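### 3.2 Shared surfaces and what is left on them

The second part of the study looked at desks and tables that belong to no single person. In the Wokuscombe office these are the long desks and the wooden table, and staff there told us that both collect things quickly. Marisol Gallegos and Arturo Lo Presti kept the notes for this part, which ran for 16 working days in February.

We sorted objects by the reason given for leaving them out. Items "in use" were expected to be picked up again the same day. Items "parked" had no set place to go back to. Items "forgotten" were not claimed by anyone when we asked. A single object could move from one group to another during the study – papers did this more than anything else.

The working desks and the table gave different results. On the desks, most of what we recorded was tied to a computer: mice, small devices, paper. People cleared papers only when they needed the space for something else. On the table, the objects had less to do with each other, and hand tools shared the surface with toys and loose parts (Figure 4).

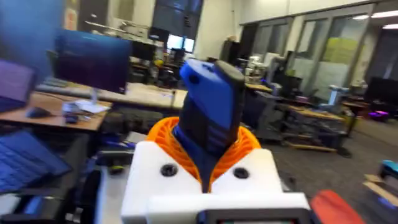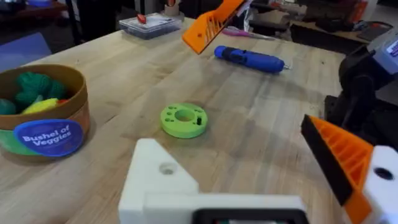

**Figure 4.** Desks with monitors, and the wooden table with a basket of toy vegetables.

Containers made a clear difference to how the table was used. When a basket or tray was present, small items were put back into it at the end of a session, even by people who had not taken them out. Tools without a container were usually set down close to where they had last been used, and they stayed there. Screwdrivers were the most common case. In the interviews, five people said they did not know where the screwdrivers were meant to live, and Roksolana Shevchuk pointed out that the Gruston site has a labelled drawer for them.

Labels mattered less than we had expected. Staff used a container according to what was already inside it, whatever was printed on the front. One tray marked for pens held cable ties for the whole period, and new cable ties were added to it.

We did not ask anyone to tidy during the study. Two people did so anyway after learning what we were recording, and their days – eight in all – are left out of the comparison in Section 3.3.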